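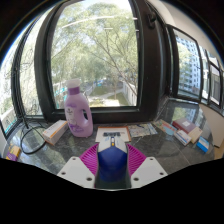 Figure 1. The mouse over the stone surface by the window, with the detergent bottle and the long box to the left.

Clearing the Window Surface: A Small Study of Shared Storage
Yi-an So and Jarlath Doherty
Household Systems, final project report

1. Background

The apartment we studied is on the upper floor of the Brulwood building and is shared by students in our program. It has one long dark stone surface under the windows. It was meant to be a place to work. By November it was being used as a desk, a laundry shelf and a drop-off point for anything carried in from the hall. Our project asked whether a simple sorting rule could keep it usable as a desk without buying new furniture.

We picked this surface over the kitchen shelves because everyone in the apartment uses it and because things on it have no fixed owner. Jarlath lived in the apartment during the project and Yi-an did not, so Yi-an did the recording and Jarlath did most of the asking.

2. What was on it

We did not try to list every item. We wrote down the ones that came up again in our notes. The desk items were a blue and white computer mouse, a round black mouse pad and a black cable left in a loose loop. The household items were a purple detergent bottle with a handle and a long box lying beside it. There were also flat things, such as papers and books, that tended to end up toward the back, and a mixed group on the right side that we treated as one category called "other."

The detergent was the item people argued about most. The laundry machines are down the hall and the window surface is the last flat place before the door, so the bottle gets put there on the way out and again on the way back. The Lytvynenko reading from week two calls this a transit spot, and we used that term in our notes.

3. Method

We ran the study for 15 days. For the first 7 we changed nothing and only kept the log. After that we used three zones. The left end was for household items waiting to go somewhere. The middle was for desk work and had to be clear at 9 p.m. The right end was for "other," with the rule that anything there for two nights went into the Ikness bin under the surface.

Each move was written on a sheet taped inside the closet door. A move meant picking an item up from one zone and putting it down in another or taking it away. Shifting something a few inches to make room for a plate did not count. We changed our minds about this once, on the second day, and redid the sheet.
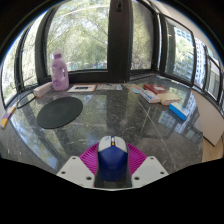 Figure 2. Mouse at center, mouse pad on the left, flat items toward the back and the mixed group on the right.

4. Results

We logged 767 moves in total. Of these, 308 were desk items, which was more than we expected for such a short list. The mouse was the main cause. People moved it off the pad to eat, then moved it back to work, and sometimes left it at the other end.

The household zone worked well. The detergent bottle stayed at the left end once the zone was named, even though it never went back to the closet. The middle was clear at 9 p.m. on most nights of the second part. The right end did not improve. Items were taken out of the bin and put back on top, and two roommates said they had not understood the two-night rule.

5. Problems

The sheet was in a bad place. Some moves were written down later from memory. We also had a long weekend in the second part when fewer people were home, and we did not adjust for it. Pera, the app we first planned to use for the log, would not share one list between phones, so we dropped it after the trial day.

6. Next steps

We would give the cable a clip at the back of the surface and keep the mouse and pad together on a tray that can be lifted off in one go. The right end needs a smaller zone. Yi-an would also like to repeat the log in the spring with the sheet next to the window.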